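Clear-desk rule

2023-06-30
By Róisín Fitzgerald

A clear-desk rule is a workplace rule that staff must remove papers, personal belongings and loose equipment from their desks, usually at the end of the working day. Stricter versions apply during working hours as well and limit what may stay out while a person is sitting there. The rule is common in offices that handle private records, in shared offices where no one has a fixed seat, and in firms whose managers have read that tidiness helps people think. The first two have a fairly plain purpose. The third rests on much weaker ground, and most of the large claims made for clear desks belong to it.

Terms

"Clear desk" and "clean desk" are used for the same thing, though some handbooks keep "clean" for wiping down and "clear" for putting away. A "clear-screen rule" asks people to lock their computers when they leave them. It is often printed on the same sheet, and writers who praise one tend to borrow arguments from the other. Locking a screen takes a second and can be checked. Whether a desk is clear depends on who is looking at it.

Origins

There is no agreed starting point. Clerks who handled money or letters were told to lock them away at night long before anyone gave the habit a name, and popular histories that credit a single far-sighted manager seldom offer a source. The modern form grew out of two older ones: the locked drawer, which was meant to keep things from being read or stolen, and the end-of-shift tidy, which was meant to let cleaners get at the surface.

The claim that a bare desk makes its user think more clearly came later and by a different road. It turns up in advice books and furniture catalogues, where it is mostly stated as something everyone knows. Donal Ó Néill, in an essay on office manners, followed one often repeated figure for time lost to untidy desks back through 17 articles, each citing an earlier one. The oldest gave no source at all. The figure is still in use.

Claimed benefits

Privacy. A payslip in a locked cupboard is harder for a passer-by to read than one left beside a telephone. This is the strongest argument for the rule and the least exciting. It has some limits. Papers cleared in a hurry often go into an unlocked drawer or a bag taken home, and neither is obviously safer than the desk. Few firms that report success record where the papers went.

Cleaning. A surface with nothing on it can be wiped. The point is fair, although it assumes that somebody is being paid to wipe it.

Shared seating. Where desks are used by whoever arrives first, leftover belongings cause quarrels. A clear-desk rule reduces these and sometimes starts others over lockers. Many shared offices brought in the rule and cut the number of desks in the same month, so it is hard to say which change people were complaining about.

Concentration. Supporters say that visible objects pull at the attention. Laboratory tasks in which people hunt for one shape among many do show that more shapes make the hunt slower. A working day is a poor match for such a task. Most people are not searching their desks from morning to evening, and those who know where a thing is do not need to search.

The Kavanagh trial

The study most often quoted in favour of the rule was run at Kavanagh, a claims-handling firm, and written up by its adviser, Farzad Talebi. It covered 419 staff, who were asked before and after the change how well they felt able to concentrate. Answers improved, and the report recommended that the rule be made permanent.

The report has been criticised on several grounds. There was no group left working under the old arrangement. The second set of questions was handed out by line managers, who had been told to make the rule a success. New lighting was fitted on one floor during the same April. Talebi replied that a firm is not a laboratory and that the results "speak in the right direction". Rafia Mughal, reviewing the paper, noted that the number of claims handled per day was collected throughout and did not appear in the report.

A later attempt at Flaltar, a records office, did publish its output figures. These showed no change worth the name. It has been quoted far less often.

Objections

The main objection is that a desk in use is a kind of memory. A folder left open says what comes next, and a pile, however ugly, is usually in the order in which it was made. Clearing it each evening means building it again each morning, and the minutes this takes are seldom counted by those who count the minutes lost to mess. Staff also dislike the rule where it reaches photographs and plants, which hold no secrets.

A second objection concerns fairness. People with private offices can shut the door. In practice the rule falls hardest on those in open rooms, and Fionnuala Hegarty has remarked that she never met a director who had been written up for a stapler.

Enforcement

Methods run from a printed reminder to evening patrols with a box for stray items. The fittings firm Prokport sold its customers a scoring card on which a desk began with full marks and lost some for each object found. Two inspectors given the same room often reached different scores, and the card gave no help with things that had an obvious use but no obvious place. It was later withdrawn, with the firm saying that it had done its work.

What counts as clear 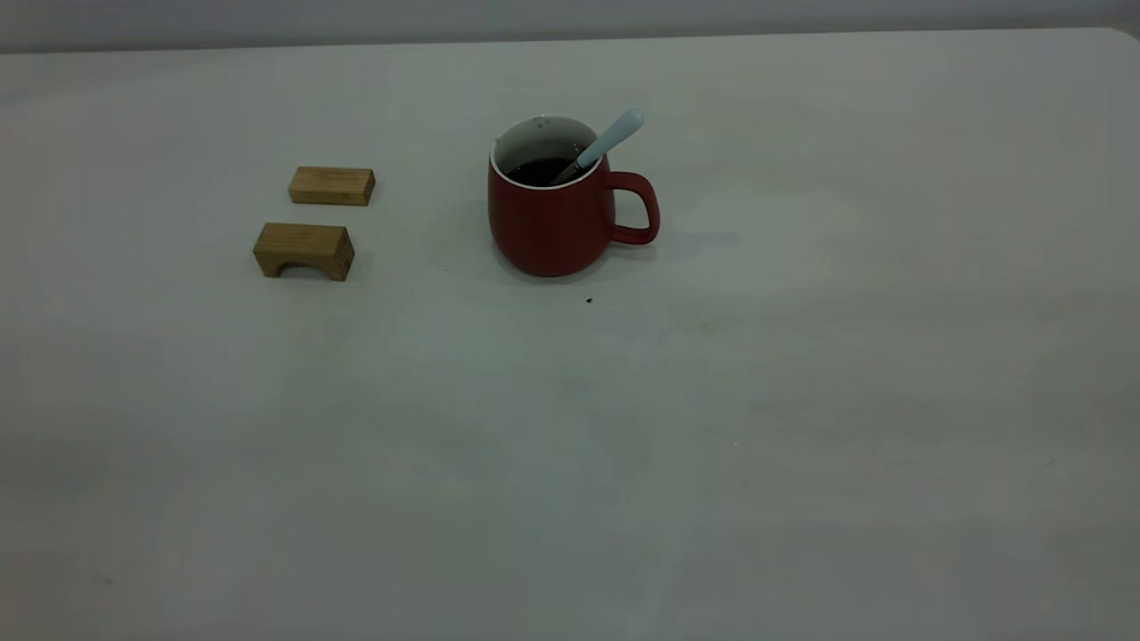
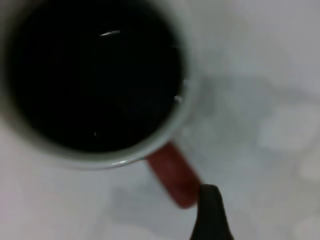 Definitions are the weak point of most written rules. Plistville, a business park whose tenants share a single handbook, allows "items in present use" and leaves the phrase unexplained. A mug filled nearly to the top with a dark drink would seem to qualify, at least until it is finished. Two small wooden blocks on a pale tabletop are harder to place: they hold no private information and take up little room, yet a strict reader would have them put away, and the handbook gives that reader no reason to offer in return. Some firms have dealt with the matter by listing what is allowed, which tends to produce a longer list every year. Others leave it to local managers, so that the same desk may pass on one floor and fail on the next.

See also

Filing
Open-plan office
Paperless office
Shared seating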